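비르크베르그 시의회 감사관 해임 청원, 여러분 의견은 어떻습니까

clirkesa_07
안녕하세요. 저는 비르크베르그에 산 지 6년 된 외국인 주민입니다. 한국어가 모국어가 아니라서 표현이 어색하면 미리 양해를 부탁드립니다.
시의회가 헤르만 오스만 감사관의 해임 청원을 다음 회기에 올린다고 들었습니다. 청원에 서명한 주민은 1,486명입니다. 조례에 따르면 2,000명이 되어야 의회가 반드시 심의해야 하는데, 이번에는 의장이 직권으로 상정했습니다. 저는 이 절차가 맞는지 의문이 있습니다.

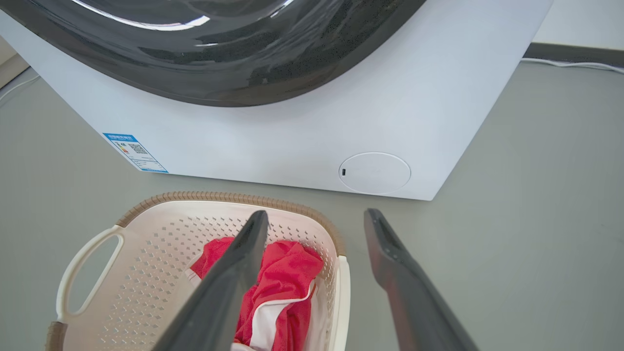
감사관이 잘했다는 뜻은 아닙니다. 시드게이트 주차장 계약 감사가 일곱 달 동안 나오지 않은 것은 저도 불만입니다. 다만 기준 인원에 모자라는 청원을 의장 마음대로 올릴 수 있다면 기준을 왜 정했는지 모르겠습니다.

밤나무길
의장 직권 상정은 조례 14조에 있는 권한입니다. 서명 수와는 별개예요. 불법이라는 식으로 쓰시면 곤란합니다.

clirkesa_07
불법이라고 쓰지 않았습니다. 의문이 있다고 썼습니다. 14조는 "긴급한 사안"이라고 되어 있는데, 일곱 달을 기다린 일이 갑자기 긴급한 이유를 의장이 설명해야 한다고 생각합니다.

동네구경꾼
긴급 맞죠. 7월에 계약이 갱신되는데 그 전에 감사 결과가 안 나오면 그레코 쪽이 그대로 또 가져갑니다. 저는 서명했고 후회 없습니다.

밤나무길
@동네구경꾼 그건 계약 갱신을 미루면 될 일 아닌가요? 감사관을 바꾸면 새로 온 사람이 서류부터 다시 봐야 해서 더 늦어집니다. 이 점은 글쓴이 말에 동의합니다.

동네구경꾼
갱신 연기안은 지난 회기에 벌써 부결됐어요. 회의록 좀 보고 오세요.

clirkesa_07
회의록을 저도 읽었습니다. 그때 반대한 의원 중에 이번 해임안에 찬성한다고 밝힌 분이 두 분 계십니다. 저는 이것이 잘 이해되지 않습니다. 주민 소식지에 실린 글이 도움이 될 것 같아서 아래에 일부를 옮깁니다.
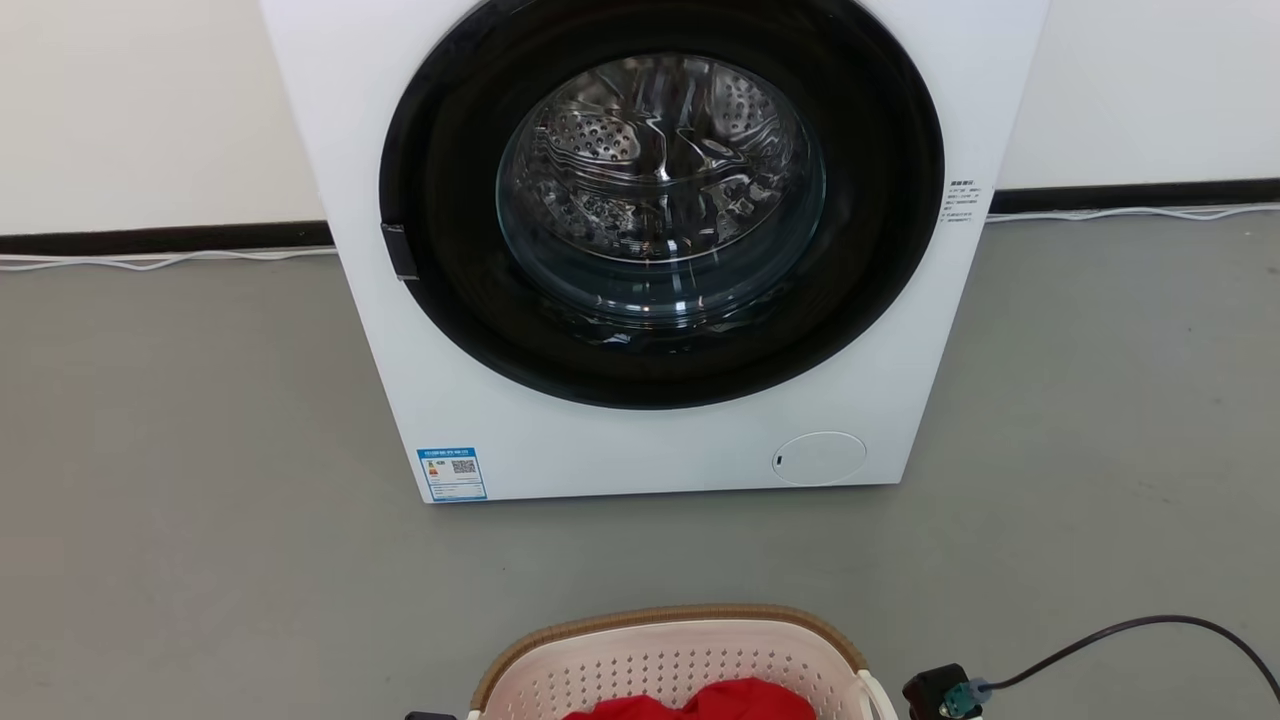
글 아니사 루멘타 | 주민 소식지 의정란

감사관실의 정원은 다섯 명이지만 현재 근무자는 세 명이다. 지난해 접수된 민원 580건 가운데 상당수가 아직 검토 단계에 있다. 오스만 감사관은 인력 충원을 두 차례 요청했고, 의회는 두 번 모두 예산을 이유로 거절했다. 해임 여부를 논의하기 전에 의회가 이 거절에 대해서도 답해야 한다는 목소리가 있다.

(옮긴 글은 여기까지입니다.)

동네구경꾼
인력 부족은 어느 부서나 똑같습니다. 세 명이면 주차장 계약서 하나는 볼 수 있어요.

호수마을주민
조용히 읽다가 씁니다. 저는 해임은 반대, 조사는 찬성입니다. 의회가 소위원회를 만들어서 왜 늦었는지 먼저 들어 보면 좋겠네요. 오스만 씨 본인 해명은 아직 한 번도 못 들었잖아요.

밤나무길
소위원회 좋습니다. 단, 기한은 꼭 정해야 합니다.

clirkesa_07
의견 감사합니다. 방청 신청은 시청 2층 창구에서 오후 5시까지 받는다고 합니다. 저는 신청했습니다. 혹시 가시는 분이 있으면 댓글을 남겨 주십시오.

호수마을주민
저도 갑니다. 전화로도 신청이 되는지 아시는 분?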